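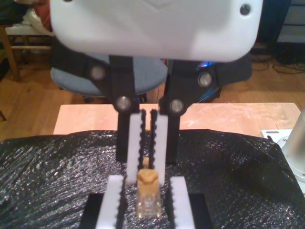
Incidencia: los pedidos de la tienda de Tritolwood no llegan al almacén
Estado: resuelta, pendiente de revisión en septiembre
Abierta por: Zubaida Sandhu
Asignada a: Haris Gilani
Prioridad: alta

Descripción
Los pedidos hechos en la web se cobran bien y el cliente recibe el correo de confirmación, pero no aparecen en Bitlow, el programa del almacén. El último que entró es de las 8:14 del Jul 17, 2024. Los pedidos por teléfono sí se graban. No hay mensaje de error en pantalla.

Comentario de Haris Gilani, 10:05
Reinicio el servicio de sincronización. Arranca sin avisos y se para a los 90 segundos. En el registro sale la misma línea cada vez:
ERROR cola_pedidos: formato de campo no válido (cod_postal)
Zubaida, ¿ha cambiado alguien el formulario de compra?

Comentario de Zubaida Sandhu, 10:22
Por nuestra parte no. Pregunto a Clive, que lleva la web.

Comentario de Clive Lambert, 10:41
Anoche se actualizó el módulo de pago de Gemlow. Ahora el código postal admite espacios y letras para los envíos al extranjero. No pensé que afectara al almacén.

Comentario de Haris Gilani, 11:10
Es eso. Bitlow espera cinco cifras y, cuando encuentra otra cosa, detiene la cola entera en lugar de apartar el pedido. Hay 2 pedidos con el código mal formado, los dos con un espacio al final. Detrás han quedado 100 pedidos correctos en espera.
Pasos hechos:
1. Copia de la tabla cola_pedidos antes de tocar nada.
2. Espacios eliminados en los dos registros.
3. Tamaño del lote bajado de 700 a 90 para no saturar la conexión.
4. Servicio arrancado de nuevo.

Comentario de Zubaida Sandhu, 11:38
Ya van entrando. Los de Chaudhry salen duplicados - mismo número de pedido, dos albaranes. ¿Los anulo yo?

Comentario de Haris Gilani, 11:45
No, déjalos. Al reiniciar se reenvió el primer lote. Los borro desde aquí y te aviso antes de que imprimáis las etiquetas.

Comentario de Haris Gilani, 12:20
Duplicados borrados. La cola está a cero. Podéis imprimir.

Comentario de Shagufta Gilani, 12:52
¿Se puede evitar que un solo pedido pare todos los demás? El camión de la tarde ha estado a punto de salir medio vacío.

Comentario de Haris Gilani, 13:15
Sí, pero hay que cambiar la configuración de Bitlow y probarla con los envíos al extranjero. Mientras tanto, Clive ha puesto un filtro en el formulario que quita los espacios al principio y al final. El lote se queda en 90.

Comentario de Angus Sutherland, 16:30
Sin errores en el registro desde las 12:20. Paso la incidencia a resuelta. El cambio de configuración va en un ticket aparte, a nombre de Haris.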